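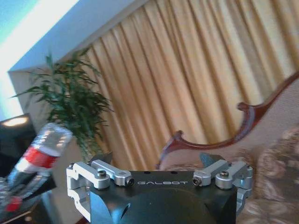

GALBOT gripper, used by a student robotics club: review

14 shares | 4 comments

Posted by Dalia Sqalli

Quick one, writing this between club sessions. We're the Luik student club, doing the household round this year (pick up, put down, tidy the living room). Five of us on the gripper, Homa Yazdani on code. Had it one term.

Build first. Silver aluminum fingers, dark housing, name printed across the top. Feels solid. The Clikar kit we had last year was all printed plastic and we broke 4 fingers on it before March. None broken on this one so far.

Screws on the linkages are right there on top, easy to get a driver on. Big plus when you have seven minutes between runs and somebody else has the good table.

Grip. Good on boxes, books, the remote. Water bottles so-so. Thin plastic buckles if you close too far, and the ridges make it slip a bit sideways. We ended up closing slow and stopping early. Homa's fix was one line, took her a whole evening to find it.

Wrist view is the best part imo. You get both fingertips plus plenty of room behind them, so you can tell what you're lining up on. But the view tilts when the wrist does, obviously, and our first software did not like that at all. Long vertical curtain folds were handy for checking the angle.
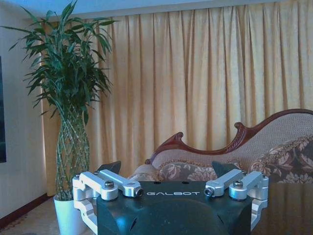 Stuff we didn't like

Fingertip pads are dark. Against dark wood they're hard to pick out, and shiny tabletops confused our detector, it kept finding objects in the reflections. Patterned cushions too. Might be our code more then the hardware.

Docs. Read them twice. New members will need someone sitting next to them.

Would I get it again for a club? Yes, if you have one person who can code properly. For total beginners start with the Rondholm starter arm and move up.

4 out of 5.

Related
Teltum battery pack, a year on
Rondholm starter arm for first-year teams
Clikar kit: what broke

Last updated: March
1585 views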